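Ellery Stores: Bottles, Jars and Canisters
Gallery page 4 of 6
Posted Feb 5, 2021 by Horacio Gallardo

The small containers were the last part of the Ellery store to be gone through. They had been kept on the low shelves by the sink, mixed in with tubing, funnels and old paperwork, and the list we had for them dated from the move out of Gonduvgate. The list gave 1,262 entries. A good many of those were things that had been thrown away years ago, and plenty of what was on the shelves had never been entered.

We did the work in January. Everything on the shelves was brought to a white table a little at a time, sorted by bin, and put back or sent on. The method is simple and we are using it for the other rooms too.

Red bin: anything that has not been looked at yet. Containers go in standing up.
Blue bin: keep. These go back to the shelves with a new tag.
White bin: pass on or recycle. Caps off if they come off by hand.

The bins stay in the same order on the table, blue to the left, red in the middle, white to the right. Paora Goodwin tried it with the red bin at one end for the first couple of shelves and found that things for the far bin kept being set down on the table instead. Putting red in the middle fixed that. Shallow bins work better than deep ones for this job. With a deep one you end up laying bottles on their sides to fill the space, and then the labels cannot be read without taking everything out again.

A red bin should be filled with things of about the same height. Short jars get lost behind tall bottles. Leave enough room between them to get hold of one without knocking over the next.

Sorting table, red bin in use

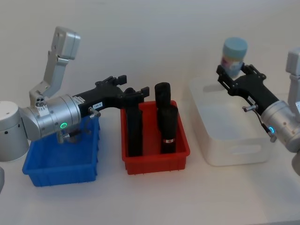

Three black cylinders upright in the red bin, with the blue bin empty to the left.

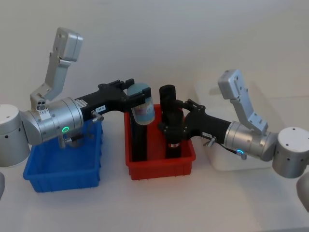 Ebony Gilchrist wrote in after the first version of this page went up to ask why we sort by condition and leave contents until later. At Esudard they went by contents first, she said, and the shelves were easier to use afterward, but it took them twice as long and they had to stop whenever a label could not be read. She would do it our way for a small store and her way for a big one.

We talked about this before starting. With the old list in the state it was in, contents would have meant opening every container, and there were not enough of us to do that. Unlabeled containers were set aside on a separate shelf and will be dealt with in the spring.

Notes on tags

The new tags are the plain white kind with a number and nothing else. The number goes in the list, and the list has the description. We used to write the description on the tag, and the ink faded wherever the shelf got sun. Tags go on the lower half of the container so the cap can be changed without losing the number. On anything with a printed label still in good shape, put the tag on the back.

The tag numbers begin at 300. Lower numbers belong to the glassware, which is on page 2 of this gallery.

Where things are now

Bottles and canisters that were kept are on the shelves to the left of the door. Tall ones are at the back. Wide-mouth jars are on the shelf below, next to the spare caps. The spare caps have been sorted by size, but they have not been matched to anything, so bring the bottle with you when you look for one.

Things to pass on are boxed in the hallway until the end of the month. Declan Pearce has the key to the hallway cupboard. If you take a box, write your name on the sheet taped inside the cupboard door.

Page 5 covers trays and racks. Page 6 will have the tubing once it has been measured and coiled.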